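Speaker notes: Simulation before hardware in a shared workshop
Şengül Kırmızıgül
Skeltitz shared workshop, March open evening
67 shares | 4 comments

Opening. Skip the biography. Say what the talk covers: getting a seven-joint arm to pick one object off a kitchen counter, in simulation, on a workshop budget. No hardware demo tonight. The mount for the real arm is half welded and under a tarp by the drill press.

Reason for starting in simulation. The bench in bay 5 is shared with the bike repair group, so floor time is limited. A simulated run can be left going overnight on the old desktop. Mention the electricity cost if asked, otherwise move on.

Slide 2, layout. The arm is the stock Franka model. The base sits on a pedestal against the front of the island and the arm reaches back over the counter. First version had the base on the countertop itself. That used up work surface and put the elbow in poor positions for anything close in. Moving it to the floor pedestal cost one evening and fixed most of it.

Pedestal height matters. Too low and the forearm sweeps the near edge of the counter. Too high and the wrist runs out of travel before the fingers reach the surface. We set it by trial. Polter wrote a script that steps the height and logs which target positions are reachable. Script is in the shared folder, name is "Meneda" like the rest of the project.

Slide 3, target object. The tomato is modeled as a sphere with a stem. A sphere has no preferred grasp direction in the horizontal plane, so wrist rotation can be chosen for clearance alone. Approach is straight down, fingers open, descend, close, lift. The toaster directly behind it is the main obstacle.

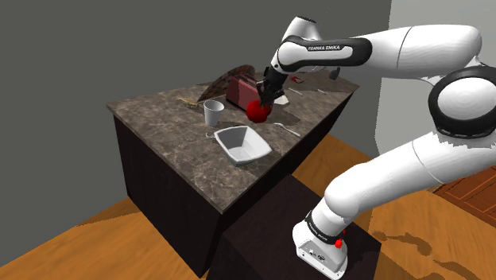 The planner treats the toaster as a box with a margin on every side. The margin started too generous and the planner returned no path at all. Reduce it in small steps and rerun. Do not remove it. With no margin the hand clips the corner on descent in some of the runs, and on real hardware that means a protective stop and a walk across the room.

Slide 4, clutter. Cup, bowl and flatware stay on the counter during every run. Early runs used a bare counter, and the numbers looked very good and were of no use. Flatware is the worst of it. It is thin, it lies flat, and the collision shapes were thicker than the visible ones, so pieces jumped when the run started. Fix: rebuild the collision shapes, then let the objects settle before the arm moves.

Slide 5, contact settings. Spend time here, this is where most questions come from. Default friction let the tomato slide out on lift. Raising friction until it stopped sliding also made it stick to one finger on release. What worked was moderate friction plus a smaller time step. Slower to run. Accept it.

Limit the closing force as well. The simulated tomato is rigid and will tolerate any force. A real one will not. Okeke suggested capping the force at what a hand would use on ripe fruit and measuring that on the kitchen scale. Crude method, adequate result.

Slide 6, batch runs. 1000 runs per settings change, tomato position shifted slightly each time. Save the seed with every run. The first batch had no seeds saved and none of the failures could be replayed. Sort failures by stage: planning, descent, grip, lift. Fix the earliest stage first, as the later counts change after it.

Slide 7, moving to hardware. Items still open: bolting pattern for the pedestal, emergency stop within reach of both sides, a floor line for visitors. The workshop rule is that the arm does not power on with one person in the room.

Close. Point to the folder and the sign-up sheet. Leave ten minutes for questions. Return the projector remote to the hook.

Comments

dkl_bench
What time step did you end up with? Mine slows to a crawl once there are forks in it.

Polter
Height script is updated. Old one had the units wrong in the log header, values were fine.

rsaw
Same sliding problem here with an egg. Will try the smaller step before touching friction again.

M. Okeke
Scale needs a new battery, please don't put it back in the drawer dead.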